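Progress report to the Mirance board: integration of the Inach business
Prepared by the integration office, Grullov
Reporting period: third quarter, to the end of September

Status

The purchase of Inach closed in July and the combined business has now traded for a full quarter. Overall status is amber. Customer retention is ahead of plan, the billing migration is behind it, and spending is within the approved budget.

Customer accounts

Inach came to us with 390 paying business accounts on its messaging service. At the end of September, 81 per cent of those due for renewal had signed again on existing terms. The plan assumed a lower rate for the first quarter, so no change to the revenue forecast is proposed yet. Most of the accounts that left were on monthly contracts and had low usage.

The free version of the app remains open to new users. Sign-ups passed 1000 in August and slowed in September, when paid advertising was paused under the cost controls agreed with the board.
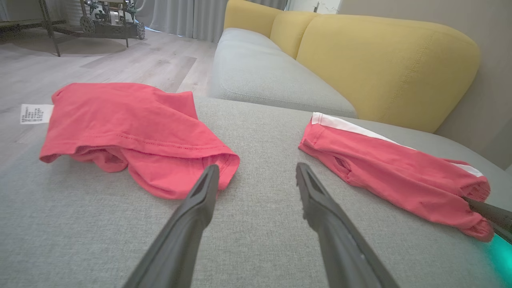

Conversion from free to paid is still too low to support the case made at the time of the purchase. Two price points will be tested next quarter. The lower one covers hosting and support costs but leaves little margin, and we do not recommend it as a permanent rate.

Billing migration

Inach's invoices are still being issued from its old system. The move to the Grullov ledger was due in August and has slipped by 3 weeks - tax codes for accounts outside Canada were stored as free text and had to be re-entered by hand. Test invoices now reconcile. The cutover is planned for the October billing run, with the old system kept on read-only access until year end.

Suppliers and premises

The hosting contract with Shehu has been transferred and carries the same service levels. Notice has been given on the second Inach office. The deposit is expected back in November, less cleaning charges.

Decisions requested

1. Approve release of the second instalment of integration funding.
2. Confirm that the advertising pause will end once the price tests begin.
3. Note the revised billing cutover date.

The next report will cover the period to the end of December.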